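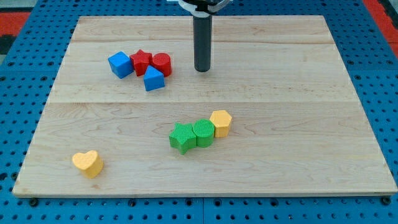 Ticket 313, Baneck single-finger pusher against the Flerkimton one. Status: open, sulking. The Baneck stalls when told to split touching blocks. Worst pair is the green star against the green cylinder, whose textured tops may or may not matter. The yellow heart, off by itself near the corner, is my control.

Tried so far: swapped controllers, no change. Lowered push speed to 8 mm/s, stalls more politely. Logged 1,507 pushes on the Brunton arm. Flerkimton finger still to be fitted, once it arrives.

Assigned: Digby Dunstan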